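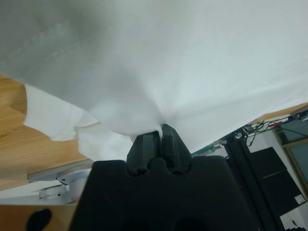

Home | Archive | About | Contact

The Budget Line Called "Misc."

Posted 2019-08-31 | Print | E-mail this post

The quote for the arm was one page long. I'd like to frame it, because it was the last thing in this whole business that fit on one page.

I should back up. I run the back half of a small linen service, meaning the half with the folding in it, and in February I was handed a spreadsheet with a heading that said "Automation" and a lot of white space underneath. My job was to fill in the white space. I have bought a dryer, two vans and a great many folding tables in my time, so I figured I knew how equipment works. You pay for it, it shows up, you plug it in and you complain about it.

The robot arm follows this pattern as far as "it shows up."

We got three quotes. Retach sent a glossy folder and a man in very nice shoes. Mensah sent an e-mail that said "depends what you want it to do," which I found rude at the time and now think was the most useful sentence anybody wrote me all year. Clulano sent the one-page quote, so naturally we went with Clulano.

What the one page covered was an arm. An arm ends at the wrist. If you'd like it to pick something up, you're now shopping for a gripper, and grippers live in a different catalog, with a different salesperson, who is on vacation. Then the gripper needs a plate to bolt it on with. Ours was $167 for a disc of metal with holes in it. I've looked at it from every angle and it's a very good disc.

Then there are the fingers. I didn't budget for fingers. I assumed, like a fool, that they came with the hand. They do, but the ones that come with the hand are for picking up boxes, and we don't have boxes, we have tablecloths. A set that can pinch a fold of a white cloth and keep hold of it while the rest hangs there in a big floppy funnel cost us $692, and I signed for it while making a small noise.

Ans Van Hecke, who set the thing up for us and who has done this for years in places much bigger than ours, asked me early on what I had down for cables. I had nothing down for cables. She wrote "cables" on my printout, and then "rail," and then "something to attach the rail to," and handed it back. I have kept the printout. It's mostly her handwriting at this point.

So for anyone else staring at the same white space, my actual list, in the order it hurt:

The arm. Fine. You knew about that one.

The hand, the disc and the fingers, as above. Buy a second set of fingers while you're at it. The shipping on one set and the shipping on two sets is the same, and I know this from having paid it twice.

Aluminum rail. It's sold by length, and you will order it 30 millimeters short. Brasora cuts it to size and was decent about re-cutting ours, though they did ask me to measure it again while they waited on the phone.

Brackets, for the rail. Priced individually, like oysters.

A camera, so it can see what it's grabbing. I'd put this under "nice to have." Ans moved it.

A table. I wanted to save money here and use one we already owned. We did use one we already owned, and then we bought the bolts, braces and an afternoon of somebody's time to stop it from wobbling, for a total of $985. The new table I had been so proud of not buying was less than that.

Time. I left this off completely. The spreadsheet had no column for it - and I still don't know what I'd have typed in there. Cloth is a miserable thing to teach anybody to handle. It took me most of a summer to learn to fold a round tablecloth at nineteen, and I had two hands and an aunt yelling at me.

My boss asked last week whether the project was over budget. I said the arm came in exactly on budget, and then I asked him about his daughter's soccer.

If I were doing it over, I'd call Mensah back and answer the question properly before asking anyone for a number. I'd write down one cloth, one size, one fold, and get every quote against that. I'd also take whatever the arm costs and set aside the same amount again, under a heading with a grown-up name. Mine is currently called "Misc." and it's the biggest line on the sheet.

Next year's requests are due soon. I've been told to include a second arm "just to see." I've already e-mailed Ans to ask if the disc comes in a two-pack.

Share this post (4) | Comments (11)

Older post | Newer post | Back to top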